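Right. Quick one before the school run, tea is going cold and I've got nineteen tabs open.

Play food. Been at it all September and I'm still not done. If you've ever tried to put a toy kitchen back in order you'll know. If you haven't, lucky you.

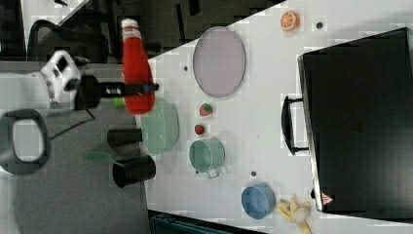
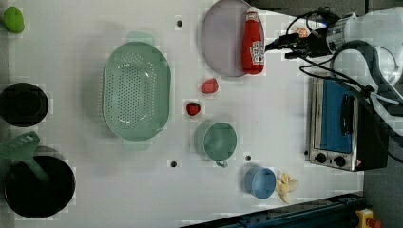
Bondent Toy Library, Play Kitchen & Small World Team

So the ketchup. Everybody goes for the ketchup. You can put out the loveliest spread, fruit, crockery, little oven with knobs on, and the first thing any child picks up is the sauce. Then they carry it round with them. Mine had one in the bath for most of last winter. It gets squirted on everything including the strawberries, and I include grown ups in this, Graham Bickerstaff did it to my cup of tea (my real one) and thought he was hilarious.

Anyway the big sort. We had 195 pieces written on the sheet. What came out of the tubs was not 195 pieces. I'd rather not say what it was. Leanne Sedgwick did the first count and I did the second and we got different numbers, so we had a biscuit and did it again.

How we do it now, for those who asked. And a few of you did ask, sorry it's taken me so long.

Tip the lot out. All of it, on a table, no going through the tub with your arm in up to the elbow. I like a white table for this, you spot things straight away. Dark tables are hopeless for anything small and red. Then pull the crockery first. Plates, cups, bowls, colander. They're big and they hide stuff. I once found a whole fried egg in the bottom of a saucepan that three people had sworn was empty.

Then fruit. Fruit's the worst. There's always one more strawberry than you think and they never match, one's pinker, one's a proper deep red, because they've come out of different sets over the years. I used to mind. Went through a phase of trying to keep the sets pure, Rotska with Rotska, Ngata with Ngata, little coloured dots on the bottoms. Dots came off in the wash. Gave up. Now a strawberry is a strawberry and it goes in the fruit bag.

Berries with the strawberries. Don't make a separate bag for berries, I beg you.

Slices are a muddle. I do love an orange slice though, the ones with the segments going out from the middle, they look so cheerful on a plate. Ours get posted. Letterbox, gap behind the radiator, toaster oven if there is one. If you're a slice short check the oven door before you write it off.

Bananas. Peely ones are better than solid ones, I'll die on this hill. Children will sit and fiddle with a peel for ages. The solid banana is a telephone and nothing else.

Now colours, as this is the thing I've gone on about to anyone who stands still. I really like the soft colours you get now. Mint green, pale blue, that purply grey on the big plate. When mine were tiny everything was fire engine red and yellow and it made my eyes hurt by four o'clock. The mint ones look like something you'd put in your own kitchen. Leanne says they show the felt tip more. She's right. They do show the felt tip. Bicarb and an old toothbrush, little circles, dont scrub hard or you take the shine off.

Colanders get a paragraph to themselves. Holes. So many holes, and each one exactly the width of a bit of playdough. We've got one that went out clean and came back with the holes filled in, neat as anything, different colours, must've taken somebody a whole afternoon. I almost left it. Cocktail stick, soak in warm water, cocktail stick again, swear a bit. Also a hat. Every single colander is a hat and there's no point being cross about it.

Cups next. I keep cups loose with the plates and I know some of you bag them. We had a long chat over this and nobody won. My argument is the handles snap when they're crammed in a bag. Graham's argument is that they roll out all over his car. Both true! We lost 4 last term and I would put money on them being under his passenger seat.

Ovens. If it's got a door it needs opening and shutting ten times before it goes out again. Knobs too, give them a good twist. Worth having a proper door with a window in, mind. Little ones like to put a thing in, shut it, and look at it through the glass. Then take it out and put ketchup on it. Ovens travel in their own box, wrapped in a towel, never on top of the fruit. Learnt that with a Baker one, poor thing, hinge went.

What goes in a kitchen box then. We've settled on 24 pieces. Used to be more, families told us it was too much, half of it ended up under the sofa and then they were embarassed bringing it back. 24 is plenty. One big plate, one bowl or a colander, a couple of cups, a sauce, and the rest is food. Go heavy on fruit. Go easy on the tiny stuff if there's a baby in the house, and do ask at the desk before you hand it over, we've got it on the form now.

Washing. Sink, warm, squirt of ordinary washing up liquid. Not the dishwasher, I did a load of plates in mine on the hot one and they came out like crisps. Anything that squeezes needs its lid off and standing upside down overnight on a rack. Lids in a mug next to it or you'll lose them.

What else. Oh, if you've got spare bread we want bread. Real sets never have enough bread. We've got fruit coming out of our ears and one baguette. Rotska loaf, Ngata rolls, whatever, don't care if it's been chewed at one end. Well. A bit chewed.

Also the Bondent tubs with the clip lids, does anyone know if they still do the shallow size? The deep ones are no good, everything sinks. Leave a comment if you've seen them.

Next time it'll be the dressing up rail, heaven help me. Got to go, it's ten to three and I haven't got shoes on.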